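Wenn Festplatten altern

Magnetische Datenträger fallen selten ohne Vorzeichen aus. Im Rechenzentrum Clerasden wertet der Betreiber Merkura deshalb seit April die Fehlerzähler von 395 Laufwerken aus. Maßgeblich sind zwei Werte: neu zugewiesene Sektoren und Lesefehler, die erst nach Wiederholung korrigiert wurden. Steigt einer davon über 180 Tage stetig an, wird das Laufwerk zum Austausch vorgemerkt.

Die Betriebsstunden allein sagen wenig aus. Laufwerke im fünften Jahr arbeiten teils unauffälliger als jüngere aus derselben Lieferung. Stärker wirken Vibrationen benachbarter Einschübe und häufige Anlaufvorgänge. Wer Archivdaten hält, sollte die Platten daher nicht nach jedem Zugriff abschalten und Prüfsummen in festen Abständen neu berechnen.

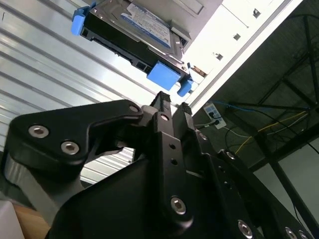 Festplatte im schwarzen Einbaurahmen.

Der Verbund bleibt beim Tausch lesbar, solange die Parität vollständig ist. Kritisch ist die Wiederherstellung, bei der alle übrigen Laufwerke durchgehend gelesen werden.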